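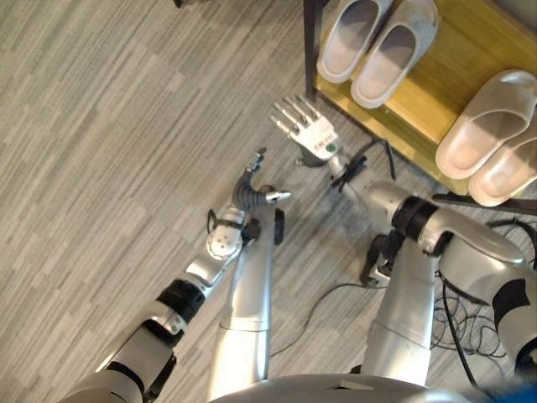 Home | Courses | Handouts | Contact
Print this page | E-mail this page

Household Organization, Unit 4: Entryways and Shoe Storage
Notes for Wednesday's group. Instructor: Hülya Uçar
Last updated: October 8, 2025

Carrying on from last week (coats, hooks, bags). Finish the hook exercise first if you didn't hand it in.

1. What the entryway is for

Shoes off, shoes on, out the door. Everything else is storage that drifted there. Mail, umbrellas, the broken stroller. Müzeyyen Güneş's reading (packet, second article) calls this the "landing strip" problem. Read it, skip the part on mudrooms, most of you don't have one.

Two kinds of footwear at the door:
- outdoor shoes, in use this week
- indoor slippers, for the house and for guests

Boots, sandals out of season, sports shoes = closet. Not the rack.

2. Low racks

Low wooden rack is the standard for this unit. Good: easy to reach, kids can use it, air gets under the shoes. Bad: holds less than you think, and people stack on top of it. Top is not a shelf for boxes!

Tall cabinets with tip-out doors: fine in a narrow hall. Slippers slide to the back and get lost. Compare the Nadwood sheet and the Wodeck sheet, both in the packet. You need the inside depth, they list the outside depth first, easy to mix up. Nobody buys anything for this class, we only measure.

Where to put it: against a wall, clear of the door swing. Open the door all the way before you decide. Leave standing room in front for a person bending down with one foot up.

3. Pairs

Toes in or toes out? Argued about this for half of last class. İlker Akgül's group says toes out, so you step straight in. My view: slippers toes out, shoes toes in with heels showing, you grab a shoe by the heel. Either is OK in the assignment as long as it's the same all the way along the rack.

Keep a pair touching. Small gap between pairs. Guest slippers nearest the door side, household slippers further in. Pair that nobody has worn since May comes off the rack.

Picking up: both slippers in one hand, thumb inside one, fingers inside the other, soles together. Set down together. Carrying one at a time is how you get singles.

4. Floors around the rack

Carpet. Low pile is easier here, grit comes up with the vacuum. Streaky grays and beiges hide dust well, which means you vacuum by the calendar and not by looking. Lift the rack, don't drag it, feet leave dents and drag lines. Dents: damp cloth, leave a while, brush up with fingers.

Hard floor. Felt under the feet. Mat on the outside of the door AND one inside.

Wet shoes never go straight on a wooden rack. Tray first. Wood takes up water at the joints and teh slats start to cup.

5. Costs (for the worksheet)

The Morgan apartments case. Budget for hall storage, whole building: 3,112. Spent by May: 1,677. Work out what is left and then what you would cut. Bastien Bodin will go over the answer in lab, do it yourself before that. Delivery is a separate line, 200, don't forget it, half the class did last year.

6. Assignment

Your own entryway or one you have permission to use.
- sketch plan, door swing marked
- list of every pair kept there and who wears it
- what you moved and where to
- one page on what happened after a week. Did people follow it? If not what did they do instead

Max 13 pairs on the list. More than that, pick one side of the hall.

Hand in on paper to Muammer Kırmızıgül at the front desk or in the Itisik folder, not by e-mail to me please. Late ones lose a grade unless you talked to me befor the due date.

Next week: under the stairs. Bring a tape measure and a flashlight.

Print this page | E-mail this page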